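Pink, Then

13/09/2018

I have now lived with other people's opinions about leopard print for longer than I have lived with the leopard print. My mother thinks it's a cry for help. The man at the paint counter in Vallstead said "huh" and went on saying it, at intervals, while he cut my samples.

My position is that if you're going to look at three walls all day, they may as well look back. Pale pink, darker pink spots, some of which lean toward hearts if you've had enough coffee (Harar, two cups, no sugar). I priced a tasteful gray in May and felt my pulse slow down. The leopard was 70 dollars a roll and I didn't even blink, which I put down to the gray.

The brown marble was meant to calm things down.

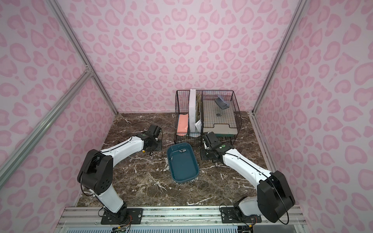

Annatjie Steyn wrote in to say that marble never calmed anything down in its life, and that a busy stone next to a busy wall is two people talking at the same party. She'd have gone with plain white and kept the leopard for a closet.

I take the point about the party. I've been to that party. But white shows everything, and I own a lot of pens.

Which leaves the wire mesh organizer, black, with compartments. I had a system for the compartments. It lasted 2 days.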